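The table always wins

I've been meaning to write about the kitchen table for ages, and then April came along with all its visitors and birthdays and rainy afternoons, and I never did. So here I am at last, with a cup of tea and a perfectly good excuse not to start on the dishes.

When we moved to Cultthorpe I had grand ideas about that table. It was going to be for meals and for nothing else. I'd grown up in a house where the dining table was a filing cabinet with legs, and I swore I'd do better. I even bought a set of three baskets at Bramwell (they were on sale, I couldn't leave them there) so that every last thing would have a home before supper. You can guess how that went — the baskets are very handy, and they are full of yarn.

What I've come round to, after a good many evenings of grumbling, is letting the pile happen. All day long things land on the table, and I let them. Then after supper I put the radio on and clear it in one go, always in the same order. Trash first, then anything that belongs in the refrigerator, then things for the sink, and whatever's left gets carried off to wherever it lives. I used to do it the other way, walking each little thing across the house as I came to it, and I must have gone up and down the hall 2000 times a week. My knees are much happier now.

The trash round is my favorite, I'll admit. It's so quick, and the pile shrinks right in front of you! My sister-in-law does hers last and says it's like dessert, but I haven't the patience.
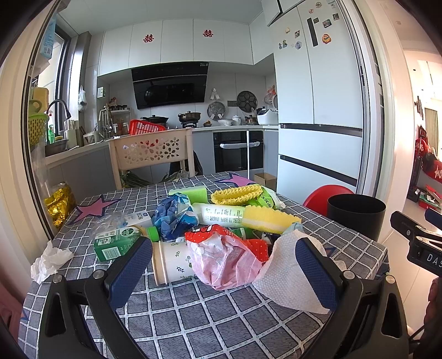
Sponges are my real weakness. I buy them whenever I walk past them, in every color the store has, and then I forget I own any and buy more. The pile on the star tablecloth had a plain yellow one and a lime-green one in it, plus a yellow knitted scrubber, all mixed up with the milk carton and a paper cup lying on its side and those crumpled plastic bags that seem to breed in this house. I do love a knitted scrubber. They get into the corners of a pot in a way the foam ones never manage, and they go through the wash with the towels and come out good as new.

So my plan for the rest of the spring is to buy no sponges at all until the drawer is empty. I've written it on the shopping list, right at the top, underlined. Next I want to tackle the drawer by the stove, the one that only opens if you jiggle it, and I'll let you know what I find in there.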